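Obituary digitization, bench notebook
Tuesday, continued from p. 20

Reel 2 of the Sterkatham weekly finished scanning before lunch. The index now stands at 3412 death notices, of which 311 have no usable surname after OCR. Most of these are in the narrow-column pages, where the headline drops into the first line of the notice and the parser takes the funeral home as the deceased. Quezada Chapel has "died" 20 times so far.

Changed the segmenter to split on the rule above the headline instead of on white space. Reran one page by hand. Survivor lists now stay attached to the right notice, but notices continued in the next column are still being cut at the column break. Dardo thinks the continuation can be caught by checking for a missing burial line. To be tried.
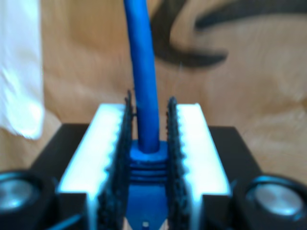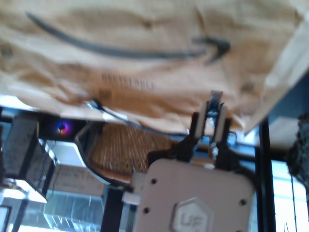
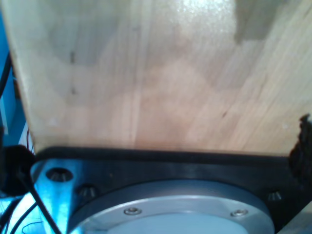
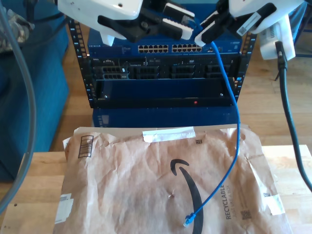 Maiden names: the rule so far was to take anything in parentheses between first name and surname. It fails on parents' names ("son of Emil and Clara (Trirach)"), where the maiden name gets filed under the son. Kristóf Veres rewrote the pattern so that it only fires before the verb. Needs checking against the older notices, which put the parents first.

Ages: computed age and printed age disagree in around a tenth of the sample. Keep both fields. Do not correct the printed one, families search on it.

Cards from the Trokness parish are to be keyed by hand. The handwriting defeats the OCR and there is no point tuning for it.

Open:
- column break continuation (Dardo)
- older notices, maiden name test (Kristóf)
- ask the library whether the January gap on reel 2 is in the film or in the bound volume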